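Workbench Top Tips I Believe, and a Few I Don't

Most advice on looking after a wooden bench is written by somebody with a tin of finish to sell. I have a light wooden top made of long joined strips, I use it most days, and I've tried a fair number of the tricks that get passed around. Some earn their keep.

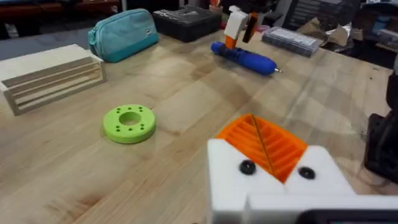
Clearing the bench

The usual rule says the bench should be bare at the end of every session. I've never kept that up for more than two days and I doubt many people do. What I can manage is keeping the middle free of anything I'm not working on and letting the far side fill up. Once a month the far side gets sorted. If a thing has sat there through two sortings, it goes in a drawer or out the door.

Trays are supposed to solve this. In my experience a tray gives the mess a border. One shallow tray for screws is fine. Four trays and you've lost the bench.

Round plastic parts

Rings, discs and spacers lie flat until you knock one with an elbow, and then it's under the radiator. The tip I kept reading was to hang them on a dowel. It works for rings with a big center hole, provided they're all about the same size. Mix the sizes and the one you need is always at the back.

If a part has a circle of small holes drilled in it, brush it before you put it away. Dust packs into those holes and a cloth only pushes it deeper. An old toothbrush does the job. I bought the Plikel detail brush set and couldn't find a thing it did that the toothbrush didn't.

Bright colors are worth having, by the way. I used to think this was silly. A lime green part on pale wood gets found, and a beige one gets swept up with the shavings.

Finish and stains

Baudry bench oil says on the can to recoat every 20 days. Please don't. Two thin coats a year have been plenty for mine – one in November, one when the weather warms up – and I wipe off the extra after half an hour. More than that and the top goes tacky and picks up every crumb of sawdust in the room.

Before you scrub at a dark streak, look at whether it follows the grain. If it does, it's probably the wood. Small knots and darker lines belong there. I sanded a good hour at one before I worked that out, and now there's a shallow dip in the spot.

For glue drips, wait until they're hard and lift them with a plastic scraper held low. The Flukero scraper is decent. So is an expired store card.

Seams

Run a fingernail across the joints between the strips now and then. If you can feel a step, the top has moved a little. Zoi Sotiropoulos, who sold me my bench, told me to fill any gap right away with Larum putty. I left mine alone and it closed up again by summer. A gap wide enough to swallow a screw is a different matter and needs glue and clamps.

Heat and water

Keep wet rags off it. Keep the bench at least 50 cm from a heater if you have the space, which I don't, so I turn the heater down. The top hasn't warped yet.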